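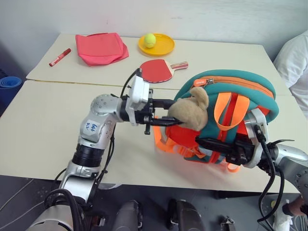
# Folitell – Arrumar a mochila

Projetos > Fasbridge > Folitell > Leia-me

Esta pasta reúne o material da atividade "arrumar a mochila", uma das atividades domésticas do conjunto Folitell. O texto original foi escrito por Cledwyn Gwilliam e eu faço a manutenção da versão portuguesa. Peço desculpa por algum erro de língua.

12 partilhas · 3 comentários

## Conteúdo

O conjunto tem 600 episódios, divididos em 80 listas de objetos. Cada episódio usa uma mochila e alguns objetos pequenos, postos sobre uma mesa branca de duas secções. Na imagem, a mochila é azul-petróleo com fecho e correias cor de laranja, e o peluche bege está encostado a ela. Na secção do fundo ficam um marcador vermelho, um pano dobrado rosa-coral e um prato amarelo com uma bola de ténis.

## Nomes dos objetos

- `mochila` – inclui as correias e os fechos, que não têm nome próprio
- `peluche` – qualquer animal de pano, sem indicar a espécie
- `pano` – dobrado ou aberto, o nome é o mesmo
- `prato` – se tem outro objeto em cima, os dois são anotados em separado
- `marcador`, `bola`

## Divisão

A pasta `Hopkin` contém o treino e a pasta `Pidell` contém a validação, com 20 listas. As listas não se repetem entre as duas pastas.

## Problemas conhecidos

- Em 10 episódios falta o nome da cor do pano.
- As correias soltas tapam às vezes o bolso da frente. Nestes casos o bolso ficou sem anotação.
- A palavra "estojo" aparece ainda em algumas listas antigas – deve ler-se `mochila`.

Correções foram feitas em maio. Para outras, escrever ao Cledwyn com o número da lista.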